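Nirnley Community Kitchen Classes
Progress report to the Obeidat Fund, second period
Prepared by Widad Yammine, program lead
2018-10-05

Dear Raghda Qudah and colleagues,

We have had a wonderful few months, and I'm so glad to be writing this one! The evening cooking classes are running every week, the waiting list keeps growing, and the recipe booklet you helped pay for is finally at the printer.

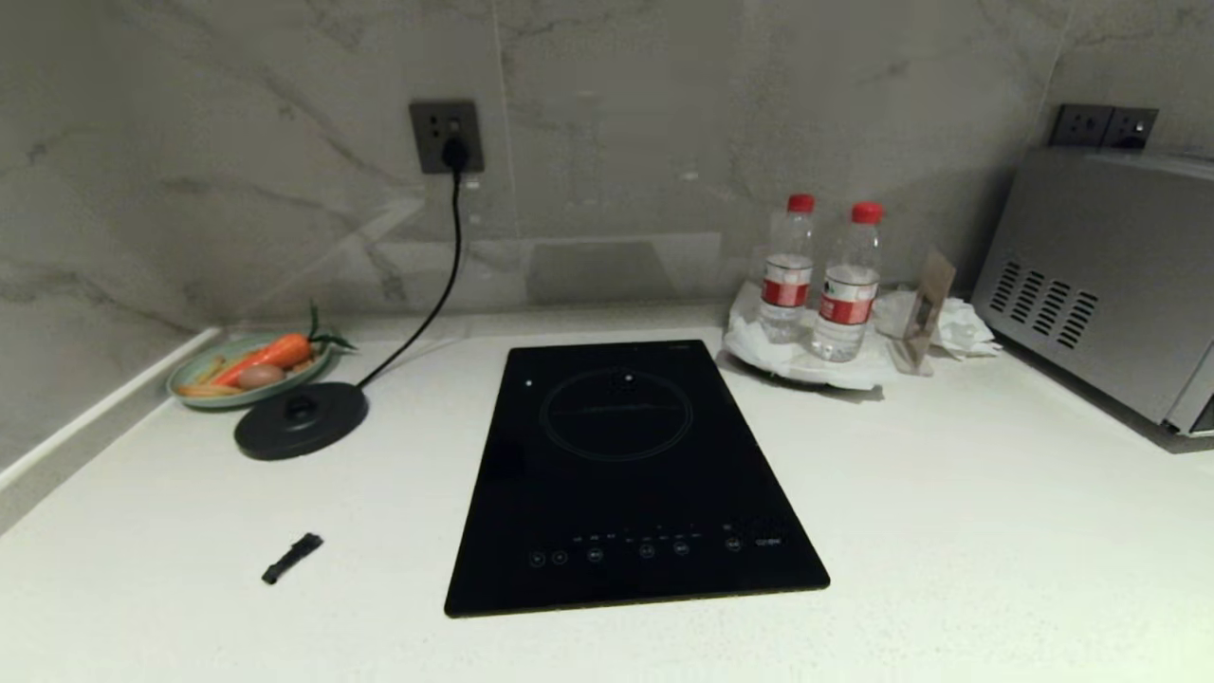
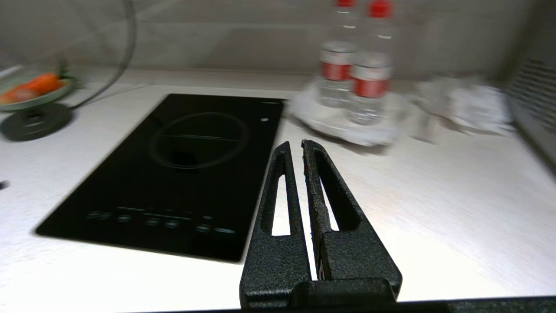
Countertop with the black induction cooktop, both pictures.

Classes

Since July we have taught 127 people, against the 70 we promised in our application. Most of them live within walking distance of the hall, and a good number had never cooked from dried beans or whole grains before they came. The lentil soup night was the most popular by far (we had to run it twice), with flatbreads close behind. The one that didn't work so well was the pickling session. It ran long, people missed the late bus, and we should have split it over two evenings. We will do that in the spring.

We changed the format a little after the first month. The original plan had one teacher demonstrating at the front for most of the evening, with a short stretch of cooking at the end. People were polite about it, but they wanted their hands in the dough. Now the demonstration takes the first part of the evening only and everyone cooks after that. Attendance on the fourth and fifth weeks of each course, where we used to lose people, is much better.

Recipe booklet

The booklet is called Sanau, after the street market many of our families used to shop at, and it has grown from the slim pamphlet we described to you into something people will really keep on a shelf. Every recipe came from somebody in a class. We tested each one at least twice, argued happily over the rice chapter for most of a week, and rewrote all the measurements in cups and spoons after the first readers asked for them.

Conavico is printing 1000 copies. Of these, 506 are already spoken for by the libraries, the two health clinics and the adult school, and the rest will go to class members and to anyone who asks at the hall. The proofs came back with a few page numbers out of order and one missing line in the okra stew. Both are fixed.

Budget

Spending is on track overall. Printing cost a bit more than planned once the booklet got longer, and we covered that from the ingredients line, where bulk buying has saved us a good deal. Teacher pay and hall rental are exactly as budgeted. The full spreadsheet is attached separately, with receipts, and I have marked the two lines where money moved so they are easy to find.

What has been hard

Child care is still the gap. We had hoped the after-school club could stay open late on class nights, but they couldn't find the staff. Several parents now come on alternate weeks and swap notes with each other, and it's lovely to see, but they are missing half the course. We are talking with the club again this month and would welcome any ideas from your other grantees.

Next period

The winter course opens with soups and stews, followed by a new unit on cooking for one, which older members have been requesting for ages. We also want to try a Saturday morning class for teenagers. Two of our earliest students have offered to teach it, and they have already sent me a menu!

You would be very welcome at the booklet launch. I'll send the date as soon as Conavico confirms delivery.

With warm thanks,
Widad Yammine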